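Tagged: Makers / Threads / Home Builds

Teaching a gripper to do my laundry, a thread 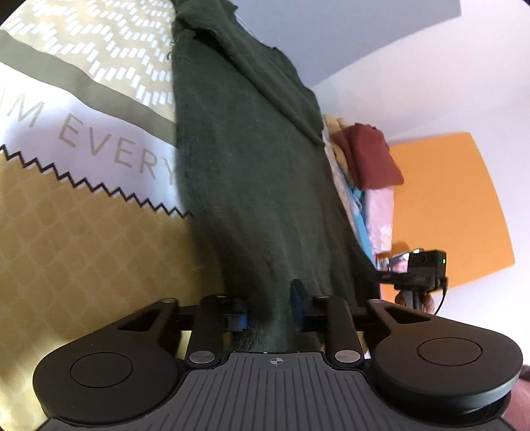
Green fuzzy thing, blue-and-black jaws.

1/ The project is called Canis, because it fetches. So far it fetches in the sense that I hold it by the handle and carry it over to the thing it's fetching.

2/ The plan, as drawn in June on the back of a gas bill: hand-held gripper first, learn what it's like to pick up clothes with two fingers, then bolt the same gripper to an arm. The arm is still a line item.

3/ Parts so far come to $118, if you don't count the jaws I printed wrong. I don't count the jaws I printed wrong.

4/ Jaw brackets are on version six. Version four was beautiful and let go of everything. Version five held on to a sock so well that I had to take out both pivot screws to get it back.

5/ Fuzzy fabric is the easy stuff, by the way. It wants to be grabbed. Try a silk-ish pillowcase sometime and you'll come crawling back to wool.

6/ Grip test rules, for the three people who asked: pick it up by whatever bit is nearest, lift to shoulder height, hold for a slow count of five, put it down somewhere else. "Somewhere else" is doing a lot of work in that sentence.

7/ Score as of Monday, November 25, 2019: 200 tries, 92 clean pickups. My nephew gets better numbers out of the claw machine at the Pollville bowling alley, and he comes home with a bear.

8/ Most of the misses are me closing too early. You see cloth between the jaws and you squeeze, and you've got one layer of a garment that has four. Up comes a sleeve. The rest stays where it was, thinking it over.

9/ Ingeborg Moser at the Irncombe shop says to go in lower and slower and stop watching the fingers. She's right, and I've told her so once, which is plenty.

10/ Someone asked about folding. Please. The folded stacks around here are all done by hand, by me, so that Canis can unfold them. I have automated the creation of laundry.

11/ Next up: softer finger pads, and a stop so the linkage arms can't close past center. I've got a spring on order from Rao that should help with the second thing. It shipped on the slow boat.

12/ Files go up once I've renamed them. The current jaw is called "jaw_final_REAL_use_this_2" and I'd like to keep some dignity.

13/ Update: version seven is on the printer. Two hours left and one corner is lifting. I'm going to go stand next to it and look disappointed.

We use cookies to remember your preferences and keep you signed in. Accept all / Manage settings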